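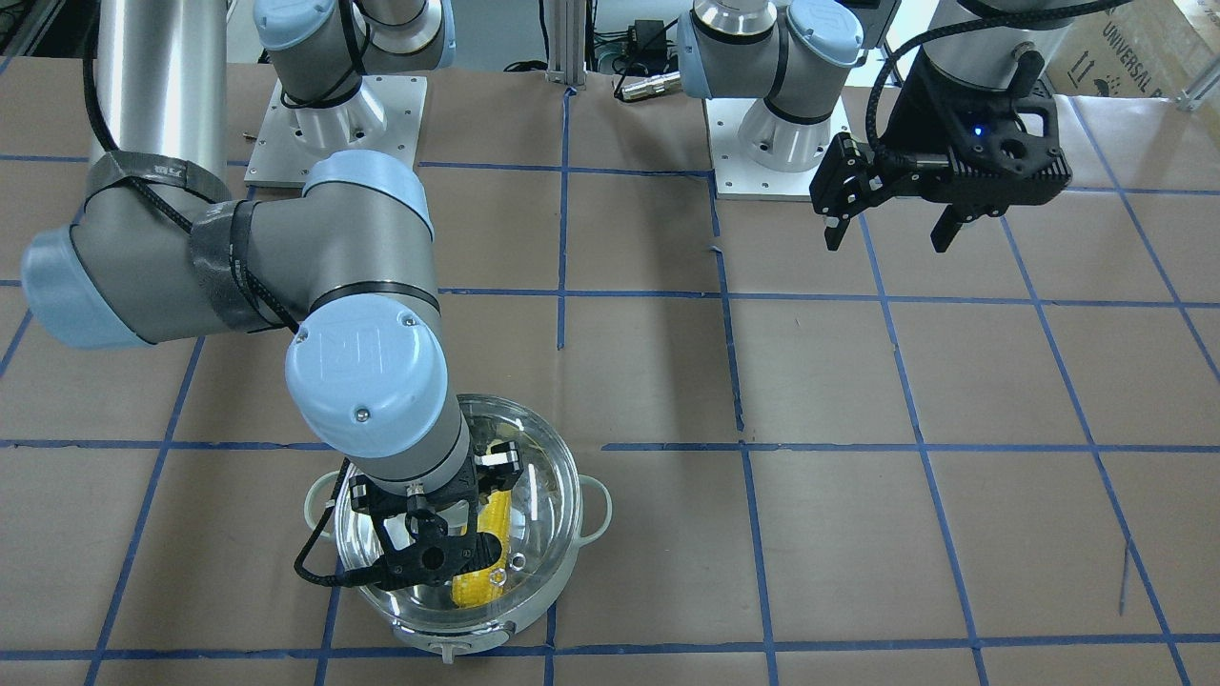 I went to Koltora's Coltdale lab to ask about their house rules, and my host (bless them!) started with speed. "Slow first, always," I was told.

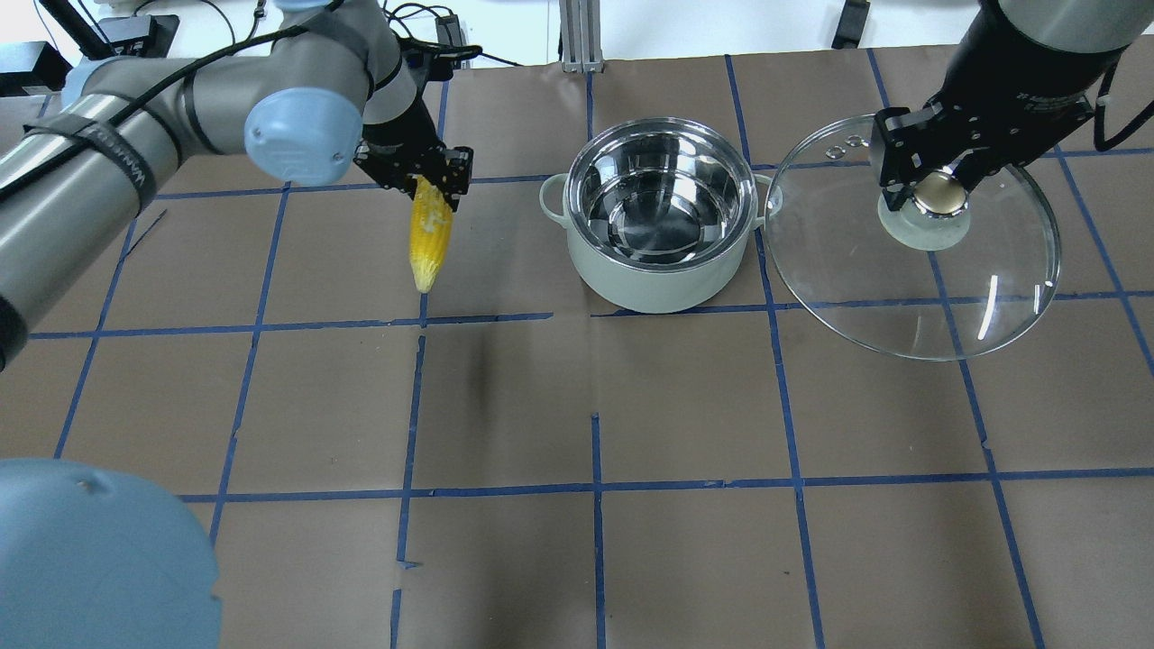 Grip rules fill 11 pages. A glass lid gets held by the knob, never the rim, and the corn has its own force limit.

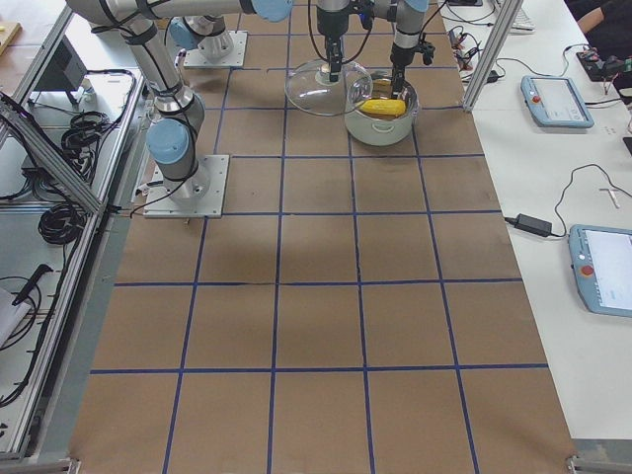

The operators, I heard, would love fewer stop-button drills, but they still run one every 20 trials.

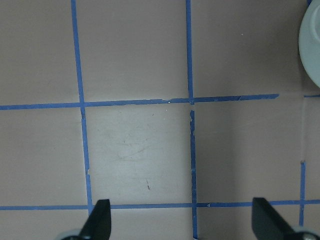
## On tape

"Torn strips get logged," my host said, "then we re-check the grid before trial 2418."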